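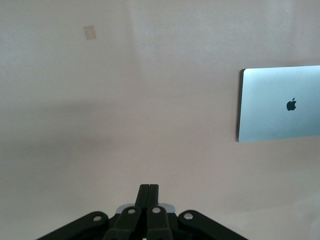 Hadley Robotics Course, Clesthorpe
Session 3: Collecting demonstrations for a learned policy
Notes by Ariel Quiambao, 12 July 2021

1. What we do in this session

In the last two sessions the arm was moved by commands which we wrote by ourselves. From now on we want the arm to learn from examples. Therefore somebody must make the examples, and in this course it is you. Each pair will record 40 demonstrations of one task. All pairs together should bring us to 200, and this will be the training set for session 4.

Please read the notes fully before you touch the handles. Most of the bad recordings I have seen came from people who drive very well but have not decided in advance what they are going to do.

2. Words we will use

Demonstration (or episode): one full recording, from the start pose to the end pose, of one person driving the arm through one task.

Observation: what the system receives at each time step. With us it is the wrist camera view, the joint angles and the opening of the gripper.

Action: what the operator asked the arm to do at the same time step. Note that the asked position and the reached position are two different numbers. We save both of them.

Policy: the function which we train. It takes an observation and gives back an action.

3. The wrist view

The wrist camera moves together with the gripper, so the fingers always come in at the bottom of the view and the table moves behind them. A closed laptop can lie at the right with only a part of its lid inside the view, while most of the image is plain table. For the learner this is still a useful observation. It contains the direction in which the object is, and the fingers are closed, so the state of the gripper can be read directly from the picture.

Two points need your attention. First, a plain surface gives very few features. If the arm is moved sideways over it, two images which follow each other may look nearly the same, and the learner must then depend on the joint angles. Second, soft changes of light on the table, or a small faint patch, may be the strongest thing on that side of the image. A policy can learn to steer by such a mark. When the table is changed, the policy fails, and the loss curve has not warned you.

Exercise for the pair: look through your own first recording and write down everything which stays the same in each image but has nothing to do with the task.

4. Procedure

Bring the arm to the start pose with the fingers closed.
Place the object. Change its position and its angle between episodes, also to places where it is only partly in view.
Say aloud "recording" and press the left pedal.
Drive at a calm and steady speed. Do not stop in the middle to think - a pause is also learned.
When the task is finished, hold still until the counter has moved on by 3 seconds, then press the pedal again.
Write the result in the Catacutan log: success, failure or unclear.

Failed episodes are kept. Do not delete them and do not repeat them under the same number. In session 4 we will train once with them and once without them, and compare.

5. How much variation?

Students ask me this every year and I do not have one good answer. If the object is always at the same place, the policy will learn a path and ignore the camera. If everything is changed at once, 200 episodes are too few. My advice is to change the object position in every episode, the light only between blocks, and the table surface never inside one block. Write the block number on the sheet.

In my own first set at Cindell I had to take out 19 episodes, all for the same cause: my partner and I approached the object from different sides. Both ways were correct. The policy learned something between them and went straight into the object. Please agree with your partner on one side and keep to it.

6. Before the next session

Copy the episodes to the course drive, one folder for each pair.
Check that each episode has a line in the log.
Bring one episode which you consider good and one which you consider poor, and be ready to explain the difference to the group.

Reading: chapter 3 of the course reader, on errors that grow over time. The proof may be skipped, but please study the drawing next to it.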